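Course Handouts > Agile & Scrum > Week 3
Print this page | E-mail this page

Sizing the backlog: notes to go with Thursday's session

Hi all! I promised to write this up because I talked too fast at the end and at least half of you were still copying down the board. So here's the slower version, with the bits I skipped.

We started with story points, and Mahsa asked the question I get every time: why not just use hours? You can, and plenty of teams do. My trouble with hours is that they belong to a person. If Crescencio says four hours and Uyên Vi says nine, they may both be right (he wrote the module, she's never opened it). Points let the two of them argue about the size of the thing itself, and that argument is where you find out that one of them forgot the database change.

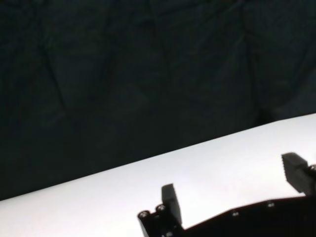
Pick your reference story first. On the Durnness project, the one I keep going on about, ours was "customer can change a delivery address." We called it a 3 and taped it to the wall. Everything after that was bigger than the address story, smaller than it, or the same. When we inherited the backlog it had 480 items in it, and I'm a bit embarrassed to say we tried to estimate the lot! Don't do that. We got through 62 of them in two afternoons, and most of those were never built.

So, for planning poker:

- The product owner reads the story out and takes questions.
- Everyone picks a card and keeps it face down.
- Turn them over together.
- Highest and lowest explain themselves, then you vote again.
- If you're still miles apart after the second vote, the story is probably two stories. Split it.

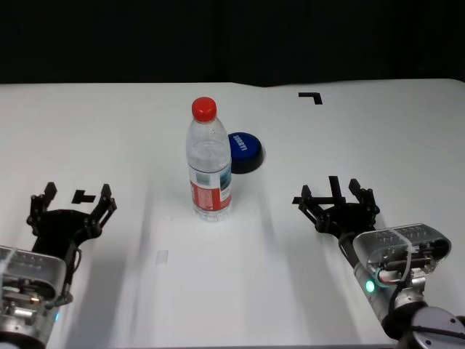

Velocity next. Add up the points for stories that met your definition of done, and leave out anything that's "nearly there." Sabine wanted to give half credit for half-finished work and I really do get the temptation, but then your forecast fills up with stuff no customer can use yet. Take the average of your last few sprints and plan to that. And please don't compare it with another team's number, their 3 isn't your 3.

For next week: read the Haberkorn case (it's short, and the burndown chart on the second page is a horror) and bring five stories from your own project, written on cards. If you haven't got a project, pair up with someone who has.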